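Chapter 4
Light Gets Through (Sometimes)

Hold your hand over a flashlight in a dark room and the edges of your fingers glow red. Isn't that wonderful? Light is passing right through you! In Chapter 3 we followed light as it bounced off mirrors and lakes. Now we follow it inside things, and the fun really starts.

Materials fall into three groups. Transparent ones, like window glass, let light travel straight through, so you see a clear picture on the other side. Opaque ones, like brick, stop it. Translucent ones let light in but scatter it along the way, so shapes turn soft and colors run together (think of wax paper, or fog on a March morning).

In Section 4.2 you will meet Kagiso Pillay, a glassmaker from Allden who tested 64 kinds of frosted glass before she found the right one for a library roof.

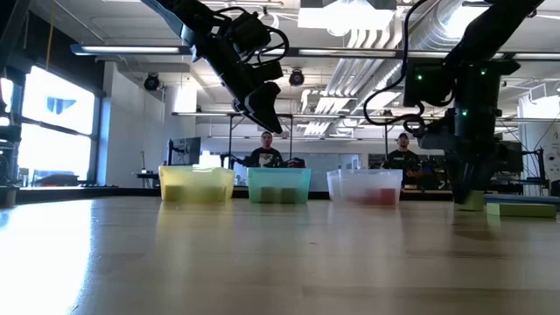

Figure 4.1 Translucent bins in yellow, teal-green and white. The blocks inside show through, but some look blurry.

Before You Read
Find one translucent object at home. Put a coin against the back of it, then move the coin slowly away. When does the edge of the coin start to blur? Write down your answer and keep it for Activity 4A on page 100.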